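How to Clear a Catch-All Table Using Baskets and Trays

May 16, 2021 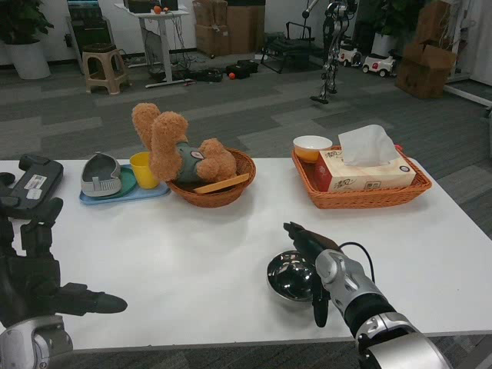 A reader of the Prallo home page wrote in to say that she clears her table every night and it fills up again by lunch, and she wanted to know if more baskets would help. They might, but sort first and pick the containers afterward.

What you need: one deep basket, two shallow trays, a damp cloth and 40 minutes.

1. Take everything off the table and put it on the floor or a bed. Wipe the table and let it dry.

2. Make piles by the room each thing belongs in. Kitchen things such as plates, cups, bowls and spatulas go in one pile. Toys go in another. Tissues and anything else you reach for all day get a pile of their own.

3. Carry the kitchen pile back to the kitchen now. A tray with a rim makes this one trip – cups tend to slide off a flat board.

4. Put soft toys in the deep basket. A round woven one works well and won't scratch the tabletop. If a teddy bear only fits with its legs in the air, leave it that way or get a bigger basket. Hurkona and Gilto both sell a wide one.

5. Set the tissue box on a shallow tray with one small bowl for keys and coins. Stop there. A tray with six things on it is just a smaller messy table.

6. Game controllers go beside the TV, with the charging cable.

7. Push the containers to the back of the table and keep the front half clear for eating or homework.

Repeat step 3 each evening before bed. Wicker trays collect crumbs, so shake them out over the sink when you wipe the table.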